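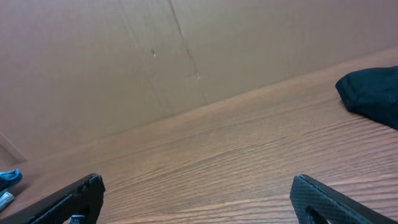

Trudilside Film Society - Members' Mailing List

Subject: Re: Late-night slot, anyone seen Hallby?
From: Loubna Helmy
Date: August 3, 2023

Hi all, and hi Kartini especially,

Kartini Manurung wrote:
> Has anyone on here seen Hallby? Róisín put it down as a maybe for the
> late slot and all I can find is one grumpy paragraph calling it
> "slow and underlit." I don't mind slow, but I'd like to know if it's
> scary or just gloomy. Also, is it really a sequel to Undach? I never
> saw Undach. Do I need to?

Yes! I've seen it twice, and the second time was last night, so you're getting this while it's fresh.

To take the easy one first: you don't need Undach. Hallby is set in the same town and the old ferry office turns up again, but only one character carries over (the sister, who had maybe three lines the first time) and everything you need to know about her comes out in the kitchen conversation near the start. If you have seen Undach you'll get an extra chill when she won't go down to the landing. If you haven't, you'll just think she's being stubborn, and that works fine too.

It came out in 2000, when everybody wanted their horror fast and jokey, and I think that's most of why it sank. There isn't a single wisecrack in it for the first hour. What you get is a woman who moves back into her late father's house, starts hearing the ferry bell at night, and slowly works out that her neighbors have been hearing it for years and have all agreed not to mention it. The dinner where she finally brings it up is my favorite thing in the whole movie. Everyone just keeps passing dishes! One man salts his food for what feels like a full minute. I had my feet up on the chair by the end of it.

So to answer your question, Kartini, it's scary, but it takes its time. The bell itself is used very sparingly and the sound people deserve a lot of credit - it never seems to come from the same direction.

What doesn't work: the boyfriend. He drives up from the city, explains the plot to us, and drives off again. I'd cut him completely. And the "underlit" complaint is fair for the cellar part if you're watching the old disc. I had to pull the curtains and turn my screen all the way up. The newer transfer is much better, and Khairul Entili says he can lend us his copy.

One warning for the schedule. There are 2 versions. The longer one is 144 minutes and it has the whole business with the priest and the tide tables, which I love, but it would have us all getting home at a terrible hour. The theatrical cut loses most of that and also trims the last shot, which is a real shame. I'd still vote for the long one and start early. Anisa, could we get the room sooner than usual?

If people like it I'd happily bring Oei in the fall. Same director, completely different mood, much more of a haunted apartment story, and the elevator sequence in that one is superb. We missed our chance to show it in May and I've been sulking ever since.

Loubna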